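Ikley Floor-Standing Fire Extinguisher Box

Print this page | E-mail this page

February
By Ikley Product Desk

The Ikley floor box is a red cabinet for portable fire extinguishers, made for rooms where a wall bracket can't be fixed or isn't wanted. It stands directly on the floor, takes two hand extinguishers side by side, and needs no anchors, drilling or electrical supply. Typical sites are offices, workshops, classrooms and rented units with finished brick or block walls.

Construction

The body is folded sheet steel with a powder-coat finish in signal red. Seams are spot welded and the inside edges are hemmed. Four rubber feet are pressed into the base. The feet are replaceable and are sold in sets under the Akpan spares list. Empty weight depends on the size ordered and is printed on the carton label.

The standard lid is hinged along the back edge and lifts by hand. It has no lock. A lockable version was dropped from the range and is not available to special order. Boxes can also be supplied with an open side bay, so that the head of one extinguisher stays exposed and the unit can be lifted out without opening the lid.

Lid printing

Instructions are printed directly onto the lid, not applied as a label. Wiping with a mild detergent does not affect the print. Solvent cleaners will dull it and should be kept off the lid and front face. Lids are available in English, Spanish or Chinese, and the language must be stated on the order. Mixed-language orders are packed by language, with one carton per box.

The pictograms are meant to be read from a standing position. Place the box so that the lettering faces the room.

Sizes

The box comes in a standard and a tall size. The tall size has a deeper well and is intended for extinguishers with a long discharge hose. Measure from the base of the cylinder to the top of the carrying handle before ordering. If the handle stands above the rim, the lid will not close flat. The maximum cylinder diameter for either size is 192 mm. Wheeled extinguishers do not fit.

Placement

Set the box with its back to the wall, on a level surface. On plank floors, check that all four feet touch; a box that rocks should be moved or shimmed. Where there is a baseboard, a small gap behind the cabinet is normal and does not affect use. Keep chairs, shelving and stored goods out of the approach. Local code decides travel distance, mounting height and signage, and in some areas a floor-standing box is accepted only in addition to wall-mounted units. Check before ordering in quantity.

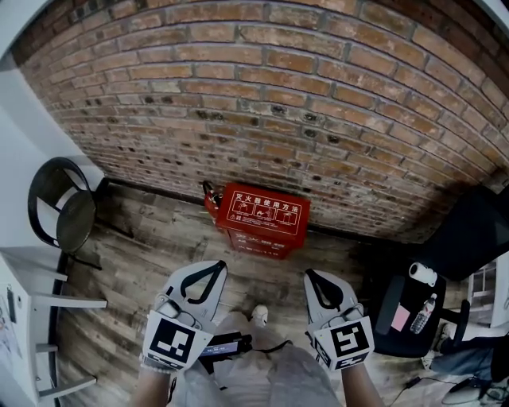

Red extinguisher box with Chinese-language lid, set on a wood-grain floor against a brick wall.

Inspection access

Pressure gauges must be readable at each inspection. With the standard lid, open the box fully and turn each cylinder so that the gauge faces up or forward. Inspection tags can stay on the extinguisher neck. Do not tape tags over the lid instructions.

Ordering

Extinguishers are not included. Order boxes by part number:

IK-1531 Standard, hinged lid
IK-1531-T Tall, hinged lid
IK-1531-S Standard, open side bay
AK-17 Rubber feet, set of four

Boxes ship assembled from the Jandcombe warehouse. Sustia account holders can add them to an existing equipment order. Dented or scratched boxes must be reported before installation, with the carton label number.

Print this page | E-mail this page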